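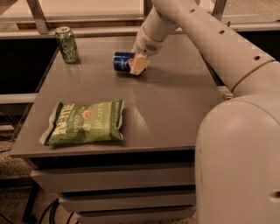
Two cans and a bag of chips on the gray table.

The Lunch Table
by Gwion Voyle

Gizella Pap had the late shift at the Gomus office in Plarcombe, and in October the late shift meant the heat went off at six. She kept her coat on. She had 40 invoices left to enter and her brother was supposed to bring her supper.

Győző came at twenty past seven with no supper.

"The Győri was closed," he said.

"It's never closed."

"There was a sign on the door. I got you these." He put a bag of chips on the table, and a blue can, and a green can. The blue one fell over and he left it there.

"That's not supper."

"It's what the machine had."

She went back to her invoices. Győző sat down in the chair by the window, where he could see the parking lot and his own car in it. He was two years older than she was and had been borrowing money from her since he was nine. She could tell from the way he sat that he was going to ask for some.

"How much?" she said.

"How much what?"

"Győző."

He rubbed his knees. "200. I'd have it back to you when Dekivberg pays me."

"Dekivberg hasn't paid you since the summer."

"They paid me 75 in August."

She typed in another invoice. It was for floor wax. The one after it was for floor wax too, same date, same amount, and she put a paper clip on the pair of them so she could ask Attila Vörös about it in the morning. Attila would say to pay both. He always did.

"What's it for?" she said.

"Mother's ring. Jolán Magyar has it in her case, in the shop. I saw it when I went by. She'll hold it for me until tomorrow."

Gizella stopped typing. "Mother's ring is in my dresser."

"It isn't," he said. "I sold it in the spring."

The radiator ticked. Out in the hall someone pushed a cart past the door and down toward the elevator, and they both listened to it until it was gone.

She thought about the dresser. She had not opened the top drawer in a long time. There was a blue box in it that she liked to know was there, and she had been just as happy all summer with the box as she would have been with the ring. That made her angrier than the rest of it.

"What did Jolán give you for it?"

"Less than 200."

"I should hope so. She has rent to pay."

He laughed, and then saw that she hadn't meant it to be funny, and looked out at his car again.

Gizella got up and went over to the table. She stood there with her hands in her coat pockets. Their mother used to put out drinks when there was bad news, always before she told it, so that you would have something to hold.

"Which one is mine?" she said.

"Whichever you want."

She took the green one. She opened the chips too, and held the bag out to him, and he took a few.

"I'm coming with you," she said. "I'll pay Jolán myself. You can wait outside."

"All right."

"And you'll give me your key to the apartment."

He took longer over that. Then he worked the key off its ring and laid it on the table beside the blue can. She left it there while she finished the invoices, and he sat in the chair and waited to drive her home.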